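Dukstead Returns and Repair, Orside site
Staff and Automation Working Group
Minutes of the Thursday meeting, 2:00 p.m., upstairs training room

Present: Leire Ibarra (chair), Bautista Cisternas, Shireen Swanepoel, Skarphéðinn Hjaltadóttir, Shireen Hendricks (minutes)

1. Previous minutes
Accepted with one correction: the trial cell is Zulu, not Dustier. Dustier is the intake software.

2. Zulu cell, handling work
S. Swanepoel reported on the September trial. The queue for the cell was 946 units, of which 837 were completed without a person stepping in. The rest went back to the hand benches and were logged there under the usual codes.

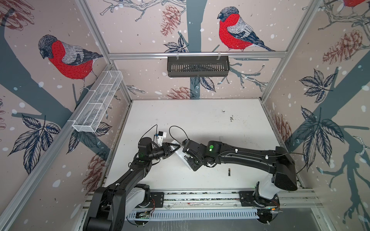
Bench staff asked for the division of tasks to be put in writing before the trial is extended. Sorting by condition stays with the benches; handling of small boxed goods may move to Zulu. B. Cisternas noted that work needing two hands on one item was the main concern raised in September. Both arms of the cell can hold the same white item between their grippers, and the draft task list should say so. He also asked that loose batteries be given their own line in the list, as one can be on the table during handling. Agreed.

3. Job grades and shifts
L. Ibarra confirmed that no bench post is removed during the trial. Two bench posts will have cell duty added, on rotation, one week in four. Cell duty covers loading, clearing stops and the end-of-shift log. The grade for cell duty is not settled. S. Hjaltadóttir objected to starting the rotation before it is. 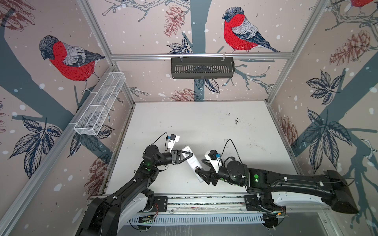
Who clears a stop when the person on cell duty is on break?
The shift lead clears it, or the cell waits until the break is over.

The stop log moves from paper to Dustier once the form has been tested. Until then both are kept.

4. Maintenance and training
Planned service is every 1000 cycles, with a full inspection at 2000. Service is done by the maintenance team only. Cell duty staff may wipe the worktop and check the cable clips at the wrist with power off and locked out. 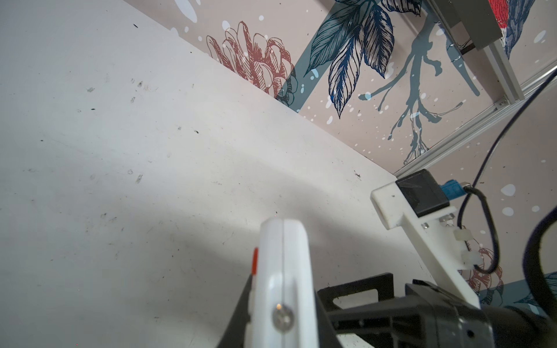 Skarphéðinn Hjaltadóttir said that the half-day course was too short for people who had never used a lockout, and asked for a second session on the floor, paid as working time. L. Ibarra agreed to the second session. Payment for night shift staff attending by day is to be checked with payroll.

5. Actions
Draft task list, with battery line: B. Cisternas
Grade for cell duty: L. Ibarra
Dustier stop form, test version: S. Swanepoel
Dates for second training session: S. Hjaltadóttir

Meeting closed 3:10 p.m.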